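# Closing a Straight Incision with Interrupted Sutures

Project report, surgical skills elective

Our group had one term to learn a simple closure and write up what makes it hold. The task was a straight cut, closed with interrupted stitches, each one tied and trimmed before starting the next. We picked interrupted over running because each stitch can be judged separately, and a bad one can be taken out without losing the rest.

Practice started in October on foam, then on Ovard pads. The pads are firm and forgiving. They don't tear when the thread is pulled too hard, so most of us got into the habit of pulling too hard. Our advisor, Gearóid Hennessy, made us spend an extra two weeks on knots alone before we moved on to tissue.

## What we looked for

We graded each stitch on spacing from its neighbor, distance from the wound edge on both sides, knot tension, and length of the tails. Each item got a score from 0 to 5. Four of us scored separately and then compared notes.

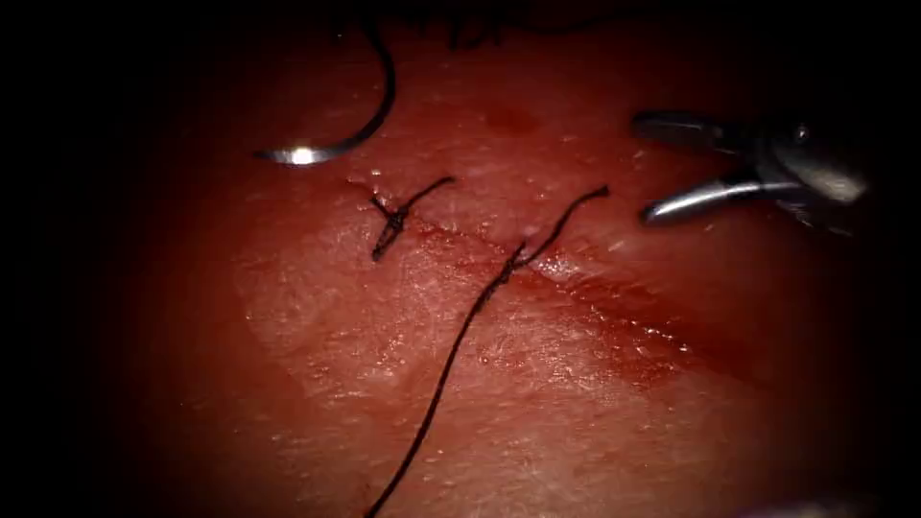 Tension gave us the most trouble. A knot should bring the edges together and then stop. If it goes further, the skin puckers and the edges roll under, and on living tissue that cuts off the blood supply to the margin. The stitch at the upper left is tied down in a compact knot with both tails trimmed short, and the edges of the cut lie close together along most of its length, with only a slight gape. Our early pad work looked nothing like that. We had knots with loops standing up out of them and tails long enough to get caught in the next stitch.

Where the knot sits was argued over. The textbook we used wants it moved to one side, off the line of the wound, so it doesn't press on the healing edge. In the picture the knot is directly on top of the line. Two of us marked this down and two didn't. We settled on taking off one point, and wrote the rule into the scoring sheet so it would be the same for everybody.

Blood also affects how well you can judge the work. A smear spreads on both sides of the right half of the cut, and it is harder to see the edges there than on the left. Our sheet now says to blot before scoring.

## Handling the thread

Most of the lost points came from thread handling. These are the faults we wrote down most often:

- Grabbing the thread with the tips at a point that would stay in the knot. This frays it.
- Leaving the short end too long. The loop then will not pull through cleanly.
- Pulling both ends upward. They should be pulled flat, across the wound.
- Letting the long tail wander. We compared our own work with the view below, where the thread runs between the two instrument tips and the long tail lies in one wide curve over the tissue, with no crossings.
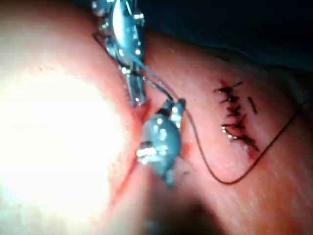 ## Results

Average scores went up over the term for everything except spacing. Spacing started at 4 and stayed there, probably because it is the easiest thing to see and we were already careful with it. Tension started lowest and improved most – nearly all of that came after the two weeks of knot practice.

We tried two threads, one from Honkanen and one from Zosex. The Honkanen thread was stiffer and kept springing open on the first throw. A surgeon's knot with a double first throw fixed this. We did not do enough stitches with the second thread to say which is better.

## Problems with the method

The four scorers were also the four people stitching, and we knew each other's work. Next time the scoring should be done by another group. We also changed the sheet halfway through to add the knot position rule, so the early scores are a little higher than they should be.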